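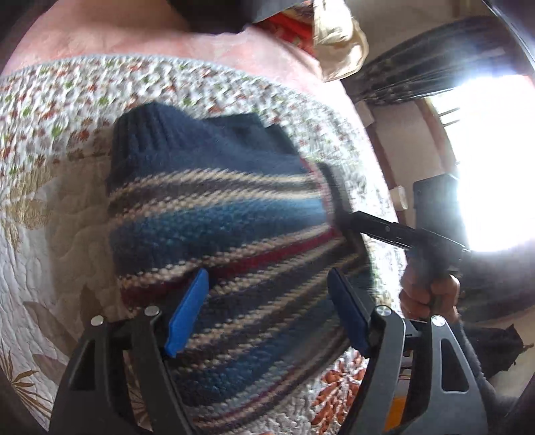 Striped knit sweater on a quilted bedspread.

Removing foundation and powder from collars and necklines

Liquid foundation is pigment held in oil or silicone. Water alone spreads it. Treat the mark before the garment goes into the wash.

Dry powder, blush, bronzer
Shake the garment outdoors. Lift the remaining powder with the sticky side of low-tack tape. Do not rub. Rubbing drives pigment into the yarn.

Liquid or cream foundation
1. Scrape off any excess with the back of a spoon.
2. Put two drops of clear dish soap on the mark and work it in with a fingertip, from the outside edge to the center.
3. Leave for up to 53 minutes. Do not let it dry.
4. Rinse from the reverse side with cool water.
5. Repeat if a tan ring remains.

Lipstick
Place the mark face down on a white paper towel. Dab the back with rubbing alcohol, moving to a clean section of towel as color transfers. Test on an inside seam first. Do not use alcohol on acetate.

Wool and other knits
Use wool wash in place of dish soap. Keep wash and rinse water at the same temperature. Press in a towel, do not wring, and dry flat.

Check the mark in daylight before using a dryer. Heat sets whatever is left.

Silicone-based long-wear formulas may need a second pass with micellar water. Magdy Younis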